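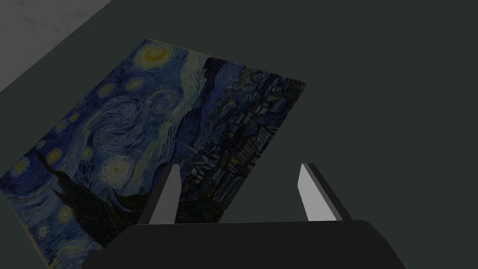
The Starry Night on canvas, lying flat.

Gerlach hanging strips, large size
Reviewed by Leonie Frerichs

I have lived in rented flats for most of my adult life and have signed a great many agreements promising not to put holes in things. The latest, in Hulcombe, runs to a whole paragraph on nails. So when Gerlach brought out a strip that claims to hold a canvas on a painted wall and come away clean, I bought two packs before I had finished reading the box.

You get 20 strips to a pack. They work in pairs, one half on the wall and one on the back of the frame, and they press together with a crunch that is either reassuring or the sound of something giving up. I never settled which.

The instructions are printed on the inside of the sleeve, so you have to tear the thing open to find out that you shouldn't have torn it there. Wipe the wall, wait, press for as long as you can bear, take the picture off again, wait an hour, put it back. I did the first canvas by the book. I did the second the way everyone will do it, which is to stick it up and go and make tea.

The first one is still there. The second came down at four in the morning behind the sofa, and I spent a few minutes in the hall holding an umbrella before I worked out what it was.

To be fair to Gerlach, that one was my fault, and when I put it back up properly it stayed. It has since got through June with the windows shut, two doors that slam, and my upstairs neighbour Detlef Petersen, who took up skipping in the spring.

Getting things straight is another matter. With a nail you can nudge. With these you get one go, and if you are a hair out you will look at it every evening until you move. The old Padora strips had a little play in them for this, and I miss it. I ended up marking the wall with masking tape and a spirit level, at which point I had more kit out than if I'd used a drill.

Removal is where most of these products fall down, so to speak. You pull the tab slowly, straight down, keeping it flat to the wall. Three of mine came off beautifully, stretching out like chewing gum and leaving nothing. The fourth took a flake of magnolia with it the size of a thumbnail. My landlord, Rainer Tiedemann, can spot a flake of magnolia from the street. I have moved a plant.

They don't like textured paper at all. I tried one pair on the woodchip in the back bedroom and it let go while I was still looking at it. The sleeve does say so, further down the bit I tore.

Would I buy them again? Yes, for canvases, which weigh very little for their size. I wouldn't trust them with glass, or with anything hung over a bed, a cat or a television. If your landlord allows nails, use a nail.

Score: 70 out of 100. It would have been higher before the plant.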